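Keys and Key Rings: Guidance for Households
Prokano Home Advice Service

Loose keys account for a large share of the small items reported missing within the home. The following recommendations apply to houses and flats alike and may be adopted without special equipment.

Sorting
All keys should be gathered in one place before any are discarded. Each should be tried in every lock, including sheds, meter cupboards and window locks. A key which fits nothing should be placed in a marked envelope and kept until the following January, after which it may be taken to a metal recycling point.

Labelling
A coloured tag is preferable to a written address. Residents of the Baltolach estate are advised to use one colour for each door and to keep the list of colours indoors, away from the keys themselves. Round tags lie flatter in a drawer than long ones. House numbers and surnames should never appear on a tag.

Choosing and opening a ring
Split rings should be replaced once the two coils no longer close against each other. To open a ring, slide a blunt edge between the coils and turn it slightly; fingernails and kitchen knives should not be used. The Brundo ring opener, sold in packs of 16, is suitable for persons with a weak grip. No more than six keys should be carried on one ring, as the weight may strain a car ignition.

Dropped keys
A ring standing on its edge is easier to take hold of than one lying flat. On smooth or patterned floors, small keys should be picked up before sweeping begins.
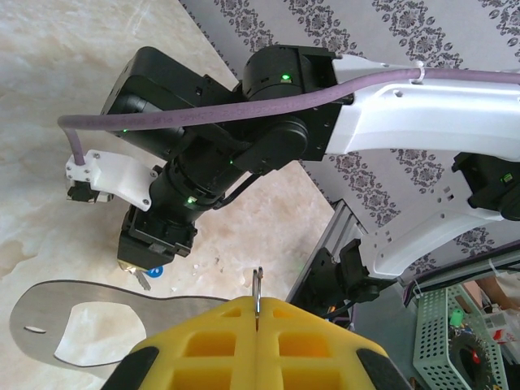 One correspondent from Barbu writes that a blue tag on the back door key has served her household well, but that paper labels wore through within a season and had to be replaced with plastic. She asks whether the spare should carry the same colour.

The Service recommends that it should, with a notch cut in the edge of the tag to mark it as the spare. Spares are best kept on a separate hook, out of reach of the letterbox.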